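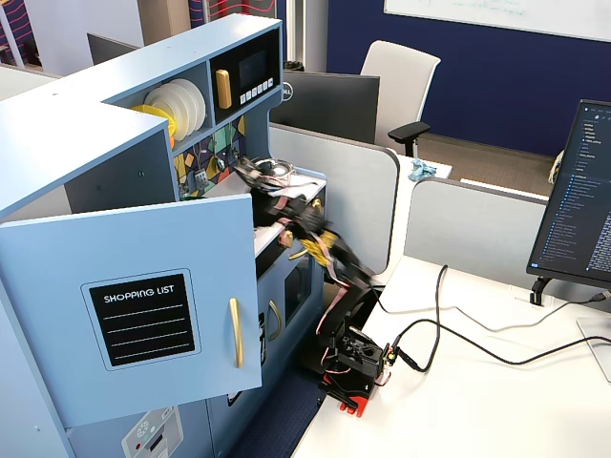 Attachment 1 – the Brarkudham play kitchen, shopping list door open

Home | My tickets | Spare parts | Assembly guides | Contact us

Ticket 2000-383
Subject: Cupboard door won't stay shut, and a question about the tap
Product: Brarkudham play kitchen, light blue
Opened by: Yasaman Bakhtiari
Status: Closed

Yasaman Bakhtiari wrote:

Hello there,

I do hope I've come to the right place. I tried the form on the shop's page first and it sent me round in a circle, so if this ought to be with another department please pass it along and accept my apologies!

We have had the light blue kitchen since February and on the whole we love it. My trouble is with the cupboard door, the one with the SHOPPING LIST chalkboard on it. It closes perfectly well when you push it, stays closed for as long as it takes you to turn your back, and then drifts open again all by itself. It's the door with the gold bar handle down its right-hand side. The oven is fine and has never given us a moment's bother.

I have tried a folded bit of card in the gap (worked for an afternoon, then fell out), and I have tightened every screw I could find, which if anything made it worse. My sister suggested a blob of sticky tack. It held so well that the children couldn't get in at all, and there were tears.

While I'm writing, the little silver tap also has a bit of a wobble. It comes out of the patterned panel at the back, over the sink, and it turns further than I think it should. It hasn't come off, but I'd like to catch it before it does.

With many thanks,
Yasaman

Jerome Soriano (Support) wrote:

Hello Yasaman,

You've come to exactly the right place, and thank you for setting it all out so clearly. What a cheerful thing that back panel is with all its shapes.

A door that closes and then drifts is nearly always one of two things. Either the hinge screws have been done up so tight that the door is being pulled out of line, or the kitchen is leaning very slightly forward. Could I ask you to try these, in this order, and let me know how you get on?

1. Take the sticky tack off completely, along with any card. Even a smear will hold the door proud.
2. Loosen each hinge screw by half a turn. Hold the door level while you do it, or get a helper to.
3. Close the door and look at the gap along the top. It should be the same from one side to the other.
4. Tighten the screws again, a little on each in turn, and stop as soon as they feel snug.
5. Rest a spirit level on the top of the unit, front to back. If it tips towards you, put a thin felt pad under each front corner.

For the tap, reach behind the back panel and you should find a plastic nut. Finger tight is plenty. Please don't take pliers to it, as the thread is quite soft and I've had to send out more than one new tap that way.

All the best,
Jerome

Yasaman Bakhtiari wrote:

Hello Jerome,

Thank you for such a kind and thorough reply. I had a go this morning before anybody was up.

The tap is sorted. I found the nut, gave it a turn and a half, and there's no wobble left in it. I'd never have thought to feel round the back.

The door is better but I can't say it's cured. The gap along the top is even now, which it certainly wasn't before (I could have posted a plate through one end of it). The level said we were tipping forward by a whisker, so I've put the felt pads in. It stays shut if I close it gently. If it's shut with any enthusiasm, and it usually is, it bounces and swings out again. Is there supposed to be a catch inside? I can feel two small screw holes up in the corner with nothing in them.

Yasaman

Jerome Soriano (Support) wrote:

Those two empty holes are the answer, I think! There should be a small magnetic catch there, and a metal disc for the inside of the door. I've asked Nele Peeters in spare parts to put a set in the post, with two spare screws. Leave the felt pads where they are, they're doing you good.

When you fit it, put the catch on first with the screws a little loose, close the door on it, and then nudge it forwards until the door sits flush before you tighten up.

Nele Peeters (Spare parts) wrote:

Catch set packed, going out by ordinary post. No charge.

Yasaman Bakhtiari wrote:

2024-09-15

It came, it's on, and it took me 16 minutes, most of which I spent looking for the right screwdriver. The door now shuts with a lovely little click and it has survived a whole weekend of being slammed. Please thank Nele for the extra screws, as one went straight under the skirting board.

You can close this one, with my very warm thanks to you both.

Yasaman

Ticket closed by Jerome Soriano. Cause: magnetic catch not fitted, hinge screws overtightened. Part sent: door catch set.

Contact us | Terms | © Brarkudham | Back to top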